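How to get white rings and cloudy marks out of a wood table

Quick version of what I do, typed up between jobs. Works on most finished tabletops. Read the whole thing before you start rubbing anything.

You need: soft cotton rags (old t-shirts), a hair dryer, petroleum jelly, mineral spirits, paste wax, 0000 steel wool. That's the fine one. Four zeros. Not the kitchen kind.

Glossy wood shows everything, so work where you get some shine off the top. 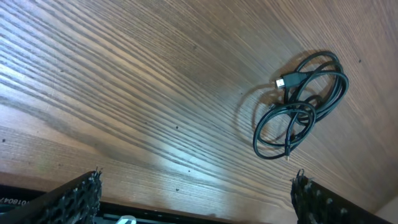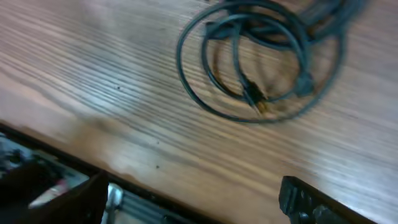 What color of mark can I fix without sanding?
White or cloudy ones. White means moisture is trapped in the finish and hasn't got to the wood. Black or dark gray means water went thru and reacted with the wood, and that's a strip and bleach job. Different page, haven't written it yet.

STEP 1 — Find out what the finish is

Pick a spot nobody looks at. Underside of the edge is good, or inside a leaf if you have one. Put a drop of denatured alcohol on it with a cotton swab. Wait a minute. Gets sticky = shellac. Nothing happens = try lacquer thinner on a fresh swab, other spot. Goes soft = lacquer. Still nothing = probably polyurethane or some other varnish.

Write it down. I keep mine on masking tape under the table. Future you will want to know.

Old shellac rings easy and fixes easy. Poly hardly rings at all, but when it does it's stubborn.

STEP 2 — Clean it

Most "stains" people bring me are half grime. Mineral spirits on a rag, go with the grain, turn the rag often. Windows open, no pilot lights, no smoking. Lay used rags out flat outside to dry, don't ball them up in the trash.

Let the top dry an hour. Look again. Sometimes you're done here.

STEP 3 — Heat

Hair dryer on low. Not a heat gun!! Hold it a hand's width off and keep it moving in little circles over the ring. Few minutes, then stop and feel the surface. Should be warm, not hot. If you can't leave your palm on it, back off.

Fresh rings go away pretty fast this way. Old ones might only fade. Do two or three rounds with a rest in between and then move on. More heat will not help and you can blister the finish.

The iron trick (clean cotton cloth, dry iron, lowest setting, press for a few seconds) works too. Same idea. Empty the water out of the iron first, no steam. I like the dryer better because I can see what's going on.

STEP 4 — Petroleum jelly overnight

Smear a thin coat over what's left, a little past the edges. Leave it until morning. Wipe off. Wipe again. Mayo does the same thing and then your table smells like a sandwich.

Cheuk-hei Tsai wrote in to say she leaves hers on a full day and covers it with plastic wrap so the cat stays out of it. Fine by me. No harm in the extra time on a sound finish.

STEP 5 — Steel wool, last resort

If you can still see it: 0000 wool, dab of paste wax, very light pressure, with the grain only. Ten strokes, wipe, look. Repeat. You are taking off a tiny bit of finish so don't get carried away. Do NOT use this on a thin old shellac unless you're ready to recoat.

The spot will look duller than the rest. Normal. On a satin table, do the whole top the same way so it matches. On gloss you'll need to bring the shine back up with a polishing compound after. I use the Brøndum one, the small tin, but any fine one is ok.

STEP 6 — Wax

Thin coat. Thinner than that. Let it haze, buff with a clean rag. Second coat next day if you feel like it. If the top is smeary you used too much — wipe it down with a little mineral spirits and start the wax over.

Things that go wrong

Ring comes back after a day. Moisture was still in there. Go back to step 3, lower heat, longer rests.

Patch looks foggy and wasn't before. Too much alcohol in something you used, usually on shellac. Let it sit overnight, it may clear by itself.

You see a lighter spot with raw wood in it. You went thru. Stop. Touch up with matching finish on a small artist brush, or take it to somebody.

Color came off on the rag. Could be old polish, could be a toned lacquer. If it's toned lacquer quit rubbing and just wax it.

Veneer tops: all of the above but gentler. Heat can loosen old glue. If an edge lifts while you're heating, put a flat weight on it with wax paper under and leave it to cool.

Keeping it from happening agian

Coasters, sure. Also felt under plant pots, and a trivet for anything off the stove. Pizza boxes are the worst, all that steam goes straight down. Wax twice a year if the table gets used every day. I do ours in November before the big dinners start and again in spring.

Skip the spray polish with silicone. Makes refinishing a pain later, the new coat fisheyes and you'll be cursing whoever did it.

Updated 3/28/21 — fixed the part on irons, thanks Lợi Lò for catching that I never said to empty the water out.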